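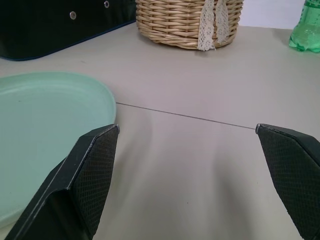

Textured finger pads open beside a plate, with a basket and a green bottle further back.

Plikgate two-finger gripper, textured pads
Sold by Grorkance

Stock code: PG-200-T
Availability: in stock, sent from our Cendside warehouse
Price: £1039 plus VAT
Spare pad pair: £69 plus VAT

The Plikgate is a two-finger electric gripper for small robot arms that handle household and kitchen items. It is bought mostly by teaching labs, product testing rooms and small firms trying out tabletop picking for the first time. If you already have an arm with a standard round tool flange, the gripper will fit with the adaptor plate supplied.

Both fingers have an angular casing and a pad on the inner face with a fine grid of raised squares. The fingers move together, so the middle of the grip stays in the same place whatever you are picking up. There is room at the wrist for a small camera, sold separately.

What is in the box

Gripper body with fingers and pads fitted
Adaptor plate and screws
Power and signal cable, 2 m
Hex key
Printed setup sheet

The camera, its bracket and the control box are not included. Customers moving from the older Quan gripper can keep their Quan control box, but will need the newer cable that comes with this product.

Planning your budget

The gripper is rarely the largest cost, but it is the one people tend to work out last. When we quote for a first bench we suggest putting these on one sheet:

Gripper: £1039
Camera and bracket: £200
Two spare pad pairs: £138
Total for the hand: £1377 plus VAT

Add the arm, the control box and the table to that. Leave some money for things to pick up as well. Plates, baskets and drinks bottles cost very little each, but a lab that runs every day will get through more of them than expected, and matching replacements can be hard to find a year later. Buy a few of each at the start and put the extras in a cupboard.

Pads and wear

Pads are a consumable. The raised pattern gets smoother with use, and flat, slippery things such as plates are where you will notice it first. On a bench used for a few hours a day, order one spare pair per gripper per year. On a bench used all day, order two. Changing a pair takes two screws on each finger and a few minutes.

The finger tips will scuff and turn paler if they touch the table often. This is a surface mark and is not covered by the warranty. If a tip is chipped or bent, stop using the gripper and send us a photo. Replacement fingers are sold in pairs only and we quote for them on request.

Choosing a table

A pale, matt top works well with a wrist camera. Glossy tops throw back the ceiling lights. Measure the space before you order the arm, and include the items that stand at the back, which are often taller than the ones being picked. Baskets and bottles need clearance above them as well as beside them. We can send a paper template at full size so you can lay out the bench by hand first.

Delivery and returns

Orders placed before noon leave the same day, Monday to Friday. UK mainland delivery is £17. Unused grippers can be returned within 30 days in the original box. Once fitted to an arm, a gripper can only be returned if faulty.

The warranty is 12 months on the gripper body and does not cover pads, cables that have been cut or lengthened, or damage from driving the fingers into a hard surface.

Buying for a school or college

We accept purchase orders from schools, colleges and universities in the UK. Please put the stock code on the order and a contact name for the room where the gripper will be used, as deliveries to a main office do go astray. For orders of three or more, ask for a written quote. Quotes are held for 60 days, so one requested in early September will cover most autumn spending rounds.

Contact

Quotes and orders: Thoa Thân, sales desk
Fitting, cables and spare parts: Nga Nông, technical desk

Prices on this page checked 7/16/22. 

See also
Plikgate two-finger gripper, smooth pads
Quan control box, refurbished
Wrist camera bracket
Spare adaptor plates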